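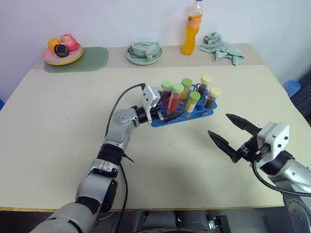 What air pressure should a well pressure tank be set to?

Set it 2 psi below the cut-in pressure of the pump switch, measured at the tank's air valve with the pump off and the water side drained.

Well Water and Pumps > Pressure tanks > Short cycling after switch change

fredy_munoz
Posted December 19, 2018
Pump is submersible, tank is a Vonik bladder type, no model plate left. I replaced the pressure switch and the pump now starts every time someone rinses a cup. Air valve reads 36 psi with the system running. Local shop (Villca) looked at the invoice for the switch, didn't look at the tank, and quoted $575 for a new one. Before I spend that I'd like to know if the reading means anything.
Fredy Muñoz

casing_depth
The reading means very little. With water in the tank the air side shows system pressure. Cut power, open the lowest faucet, let the gauge drop to zero, then read the valve again.

While you are there, push the pin in for a second. Air only is good. If water comes out, the bladder has failed and the rest of this thread does not apply.

E_Huaranga
Agree with the procedure. I would not call the tank good on the pin test alone. A bladder can leak slowly and pass. Drain it, set the air, write the number down, and check again in February under the same conditions. A large drop means the bladder or the valve core. Put soapy water on the core first, it's the cheap part.
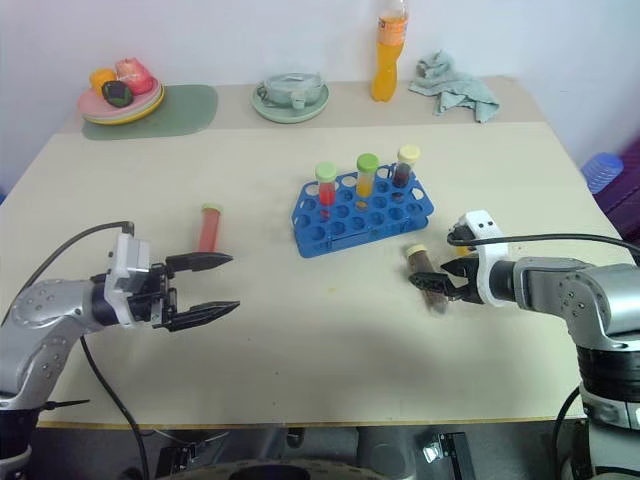 The other thing to rule out is the small pipe between the manifold and the switch. It plugs with iron and the switch then sees pressure late. The symptoms look the same as a waterlogged tank -- fast starts, gauge needle jumping. Take the pipe off and run a wire through it. If it is steel, replace it with brass while it's off.
Efraín Huaranga

stastton_rd
Disagree on the pipe. He changed the switch and the problem started right after. The likely answer is that the new switch has a higher cut-in than the old one and the tank was never matched to it. Look inside the cover, the factory setting is usually printed there.

E_Huaranga
That assumes the old switch was still at its factory setting. The range nut may have been turned years ago. Also, low precharge against a higher cut-in costs some drawdown, but a start for every cup is more than I'd expect from that. And anyone threading a new switch onto an old nipple can knock scale loose.

stastton_rd
Fair on the scale. Still check the label before taking anything apart.

fredy_munoz
Drained it. Valve read 3 psi. No water at the pin. Label in the switch cover matches the old one, so the setting was not changed.

casing_depth
There's your short cycling. Fill it with a compressor, tank empty, to 2 below cut-in as measured on your own gauge. Don't go by the label.

stastton_rd
Then the switch had nothing to do with it. I'll withdraw that.

fredy_munoz
Filled. Long pump runs again, and the needle climbs evenly. The nipple was half closed with rust, so I put in a brass one from Drestley. Valve core bubbled slightly with soap and I replaced that too. Will post the February reading.

E_Huaranga
Use the same tire gauge both times. They differ by more than you would think.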